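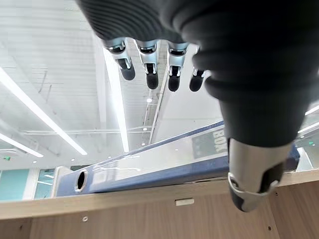
1/ Seagrass carbon, a thread. We finished the October cores from Pritside Bay last night and I want to get the main points down before I start on the write-up.

2/ Background for anyone new. Seagrass meadows trap mud. The mud holds carbon from dead leaves and roots, plus whatever washes in from land. If it stays buried it can sit there for centuries. How much stays buried is the part people argue over.

3/ Pritside is a shallow bay with a river at the north end and a narrow mouth to the south. The meadow runs down the west side. The east side had seagrass until the channel was dredged, and it has been bare mud since.

4/ We took 41 cores. Most are from the meadow, the rest from the bare side and from the edge where the grass thins out. The longest came up at just under two meters. Two were lost when the tube hit shell.

5/ Oliwia Zawadzka ran the boat work and picked the stations. Adeel Usmani did the slicing and drying. I did the carbon numbers and a lot of label checking.

6/ First result. The top layer in the meadow has more carbon than the top layer on the bare side. Everyone expected that. The gap is smaller than in the older survey of the same bay, and I don't yet know if that is a real change or a difference in how the samples were treated.

7/ The older survey didn't acid-wash its samples. Shell fragments carry carbon too, and if you leave them in you count them. Pritside mud is full of shell, so this matters a lot here.

8/ Second result. Below a certain depth the meadow and the bare side look nearly the same. That would fit with both sides having been under grass in the past, before the dredging. It would also fit with river mud covering the whole bay evenly. The isotopes should help separate those two.

9/ On dates – the oldest material we have back from the lab so far is around 3,000 years old. It is a piece of root from near the bottom of a meadow core. One date from one core, so please don't quote it as the age of the meadow.

10/ Third result, and the one I'm least sure of. Cores from the meadow edge lost more of their surface carbon than cores from the bare mud. My guess is that patchy grass speeds up the water between the clumps and scours the mud. Oliwia thinks it's crabs. We have burrow counts for only some of the stations, so it can't be settled with this data.

11/ Someone asked about water depth. All stations are shallower than four meters at low tide. The grass stops where the light does, and the bay gets cloudy after rain.

12/ Someone else asked if the carbon lost from the east side went into the air. We can't tell from cores. Some of it was probably just moved. Dredged mud was dumped outside the mouth, and a core from there would be useful. We don't have one.

13/ A note on compaction. Pushing a tube into soft mud squashes it, so a slice from 50 cm in the tube came from deeper than that in the bay. We measured inside and outside the tube at every station and corrected for it. If you use our depths, use the corrected column.

14/ Still to do: grain size on the edge cores, the rest of the dates, and repeat runs on 73 slices where the duplicates didn't agree well enough. Adeel is partway through the repeats. Most of the bad pairs are from the shelly layer.

15/ The data will go up once the repeats are in. Station positions will be rounded to the nearest 200 meters, as the oyster growers asked us to do.

16/ If you have old charts or air photos of the east side from before the channel was cut, please send me a message. Even a poor scan would help us place the old edge of the grass.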